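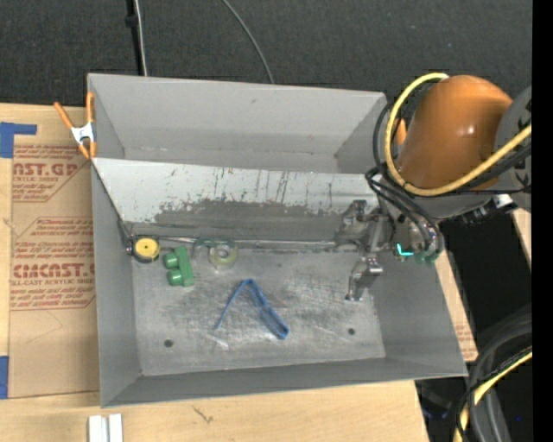

A divided metal bin on a wooden tabletop. The city's revised collection rules for small household metal take effect in December.

OMLOW – Residents of Omlow will be able to leave small metal household items at two new drop-off points beginning in December, under a plan the City Council approved by a wide margin at its regular meeting.

The plan covers items that the city's curbside program does not accept, including screws, hinges, keys, jar lids and worn kitchen utensils. One drop-off point will open at the Lindgren Street library and the other at the Candside transfer station on the north edge of the city. Both will be free to residents with proof of address.

Waqas Gilani, director of public works, told the council that small metal pieces have been a steady source of trouble at the city's sorting contractor. Loose items fall through the screens and end up mixed with broken glass, he said, and the contractor charges the city for each load it has to reject.

"We asked people to stop putting these items in the blue carts, and many of them did," Gilani said. "What we did not give them was another place to go. Most of it has been going into the trash."

A trial conducted last spring in the Mimadden neighborhood drew 1,376 visits over its full term, according to a report presented with the plan. The department had expected almost 800. Keys and door hardware made up the largest share by weight, followed by cookware parts and hand tools.

The library site will be open during regular library hours. The Candside site will keep its current schedule, with the gate closing at 4:30 p.m. through the winter. Residents may bring up to 40 pounds of material per visit. Contractors and other businesses may not use either site and will continue to be served under the commercial rate schedule.

Batteries, aerosol cans, propane cylinders and anything with a cord will not be accepted. These items should be taken to the hazardous waste counter at Candside, which operates under separate hours. Sharp items such as knife blades and razor parts must be wrapped in cardboard and taped before they are handed to an attendant.

Council member Pieter Hendricks voted against the plan. He said he supported its purpose but objected to placing a site at the library, where parking is already limited in the late afternoon. The council agreed to his request that the department report on traffic at the Lindgren Street entrance after the first three months.

Library director Jenő Bíró said the drop-off counter will be set up in the former book return room, which has its own outside door. Patrons will not need to pass through the main reading area, and library staff will not handle the material.

Funding will come from the existing solid waste budget. No change to the monthly household collection fee is planned, Gilani said, although the department intends to review the cost of attendants – the largest part of the expense – before the next budget is drafted.

A list of accepted items will be mailed with the next utility bill. Printed copies will also be available at City Hall and at both drop-off points.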